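Why Do Twisty Puzzle Cubes Turn Without Falling Apart?

Have you ever picked up a puzzle cube, given one side a good twist, and wondered what on earth is holding it together? I wondered about that for years. I used to imagine a tangle of rubber bands in the middle, or maybe a very strong magnet, or (when I was quite small) a blob of chewing gum. The real answer is much nicer than chewing gum, and it takes a little while to tell, so get comfortable.

Let's begin with the outside. A regular puzzle cube has six faces, and each face is three little squares across and three little squares down. It looks as if the whole thing must be made of small solid blocks stacked up like sugar cubes. But if they were only stacked, the first twist would send them all over the rug!

Deep inside, right in the middle, there is a part called the core. Think of it as a tiny jack, the kind from the old game, with six arms. One arm points up, one points down, and the other four point out to the sides. On the end of each arm sits the center piece of a face. A center piece can spin around in its own spot like a wheel on a toy car, but it can't move away to live somewhere else. If the middle square of a face is white, then that face is going to be the white face when you finish. That's a very handy thing to know — it means you always have a signpost telling you where the colors belong.

Next come the edge pieces, which have two colors, and the corner pieces, which have three. These are the travelers. Each one has a funny little foot on the inside, and the foot tucks in behind its neighbors. The centers hold the edges in, and the edges help hold the corners in, a bit like a circle of friends with linked elbows. When you turn a face, all the feet on that side slide around together in a curved track, and not one of them has to let go.

Now, where should you practice? I like a bed or a carpet, myself. When I was learning I dropped my cube constantly, and a cube that lands on a hard floor can pop a corner right out. On a bed it just goes "fump" and waits for you to pick it up. Tilt it toward you while you think, so you can see more than one face at once, and take your time.

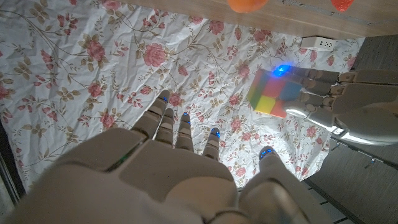
Yến Đỗ wrote in to say that her first cube was so stiff it made her thumbs sore, and she wanted to know if that meant it was broken. She also asked whether it is cheating to take one apart.

Two very good questions! A stiff cube usually isn't broken. Many of them have a small screw under each center cap, and a grown-up can help you loosen it a tiny bit. As for taking it apart, I'd call that exploring. Just be careful when you put it back, for if even one corner goes in twisted the wrong way, you could turn the faces until next February and never get all the colors to match. Put it together already solved, every color on its own side, and then mix it up by turning.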